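Planning Ahead for a Robot That Helps With Laundry (and Floors, and Windows)

Last updated: February 4, 2018
Reading time: 4 minutes

I love this stuff. I've had a robot vacuum long enough to have worn out its first set of brushes, and I read every article about folding machines that comes my way. So when a reader wrote in to ask how to set money aside for "the laundry one, whenever it gets here," I was thrilled! These are the tips I've been using at our house.

Start with a week of watching, not shopping. Tape a sheet of paper inside a cabinet door and write down each chore as you do it, how long it took and what got in the way. Mine said "floor, kitchen" far more often than I expected, and "towels" hardly at all. Towels feel endless, but they fold fast. The bulky things are what eat up an evening.

Buy for the chore at the top of the sheet. If that's floors, you're in luck – floor robots are the one kind I'd tell my own sister to buy today without a second thought. Window robots are fun, and I mean really fun to watch, but mine spends most of the year in its box. Laundry folders are still early. Keep an envelope going and wait until you can see one handle the clothes you own.

Plan on extras. When I priced my vacuum I forgot filters, side brushes, a spare battery and the little strips that keep it out of the dog's water. I now add $60 a year per machine for parts, and so far that has covered it. Write the yearly amount next to the sticker price so you're looking at both when you compare. A cheap machine with hard-to-find brushes isn't cheap for long.

Measure the parking spot before anything else. A floor robot wants open wall on both sides of its dock, plus an outlet you aren't already using for the lamp. I gave mine about 40 inches of bare wall under the hall bench and it finds its way home every time. For anything bigger (a folding cabinet, say) cut the footprint out of cardboard and leave it on the floor for a couple of weeks. You'll find out quickly whether the closet door still opens. Ours didn't!

Check the doorway and the stairs too. Big appliances come in big boxes, and the box is always fatter than the machine. If you rent, ask about the outlet load while you're at it.

Small upgrades count as equipment. Before I had any robot at all I bought a Jullen rolling hamper with separate bags, and it did more for my evenings than I'd like to admit. Sorted laundry is also a head start for any machine that comes along later. Same goes for picking cords up off the floor – a few Zotwood clips behind the desk and my vacuum stopped eating the phone charger.

Ask to see the demo with your own things. There's a home store in Linduvden where they'll run a floor robot over whatever you bring, so I brought a bath mat with long fringe and a handful of dry rice. Best afternoon of the winter. Two machines got through the rice beautifully and tangled in the fringe, and I went home knowing to roll up the mat on cleaning days.

Read the warranty for the word "brushes." On the plan I bought, the motor is covered for 2 years and the brushes aren't covered at all. Keep the receipt and a photo of the serial number in the same folder. I also keep the box for the return period, flattened behind the dryer.

Don't fill the whole budget line at once. I put a little away each month under "machines," and May is when I look at the total and decide whether to spend it or let it grow. The Sivakumar household budget sheet, which I've used for ages, has a blank row near the bottom that's perfect for this.

Folding is the chore I'm saving for, and it's also the one where I'd be pickiest. A flat T-shirt is an easy test. Make your own test pile out of the awkward stuff, and write it down to take along when you shop. A quilted puffer jacket with a hood is a great one: spread it out back-up on a plush blanket and the hood crumples over to one side, a sleeve ends up lying across the body, and all those puffy panels want to stay puffy. Add a fuzzy striped top, something in thick black fleece and a kid's blanket with monkey faces on it, and you've got the kind of pile a bed collects all winter. Ask which of those the machine will take and which still come to you. If the answer is shirts only, figure the price against shirts only. And if somebody builds one that can do the jacket, hood and all, please write and tell me, I'll be first in line!

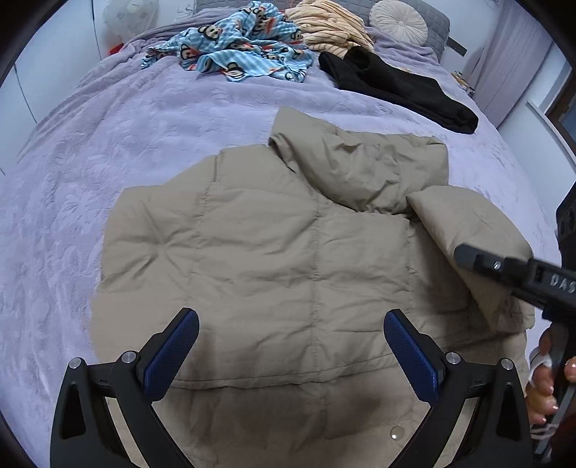

Related tips
Getting pet hair out of robot vacuum wheels
How to wash a puffer jacket at home
A cord-free floor in one afternoon
Hampers compared: rolling, hanging and stacking
Where to store a window robot off season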